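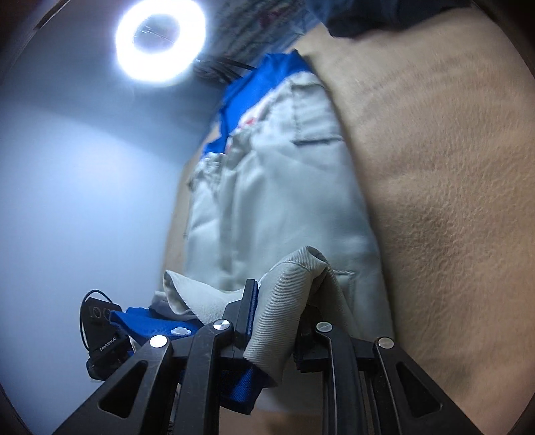 About Brumurach

Brumurach is a workwear laundry and mending shop, and we have been looking after other people's jackets, coveralls and aprons for 19 years now. We started in a narrow storefront on Arnside with 2 washers and a sewing table, and the sewing table is still with us (it has been sanded down more than once and it wobbles if you lean on the left side).

Most of our customers are small places: bakeries, garages, print shops, a couple of schools. They send us their work clothes in the blue Brumurach bags and we send them back washed, pressed, checked at the seams and hung by wearer, so that whoever comes in first on Monday can just take their own and get going. We care a good deal about hems and cuffs! A good twill jacket will last for years if somebody catches the loose thread early, and we would much sooner restitch a pocket than sell you a new coat.

In January we moved the whole shop into the old Aquino building, which gave us 3000 square feet, proper daylight over the mending tables and, at long last, enough rail to hang everything without squashing it. The Zovau plan, our weekly pickup and repair service, runs from there too, with 9 routes around town.

If you have only one coverall and a stubborn zipper, please do come by anyway. The front counter is open to everybody, the coffee is free, and we are always glad to take a look and tell you what can be done with it.

Page last updated September 27, 2007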